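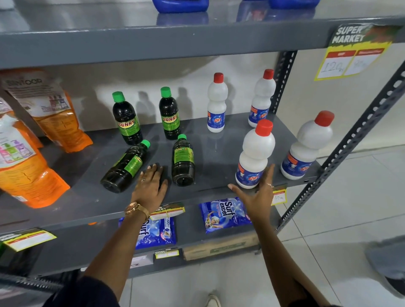
Cerine shelf-facing unit, Verley store trial
Progress report to Roltov, July

Set-up
The unit is now parked at its charging point at the end of the household cleaning aisle. Two anchor bolts on the dock were replaced after the first pair worked loose. The base was levelled again and the arm's home position reset. Floor tiles in the aisle are pale grey-white, so the navigation sensor was turned down to stop false readings.

Shelf reference
The arm works from a stored layout of the bay. Before each calibration the middle shelf is set by hand, with the orange pouches on the left, the green-capped SUNNY bottles beside them and the white Rin bottles on the right. A bottle left lying down or leaning will throw the reference out, so all bottles are stood upright before the scan is taken. The hanging price sign is also logged as a fixed obstacle — the wrist clipped it 3 times in early runs.

Maintenance
The unit completed 320 cycles in the period. Gripper pads were changed after signs of wear on the inner edge. The Ki controller was updated and one cable in the elbow joint was re-routed. Cleaning of the camera cover has moved from weekly to daily. Downtime came to 10 hours, most of it spent waiting on the elbow cable.

Outstanding
Spare gripper pads are down to 2 sets and more are on order. The slotted post at the side of the bay still limits reach to the right-hand end of the shelf. We will try a shorter wrist bracket next, at no added cost to the program.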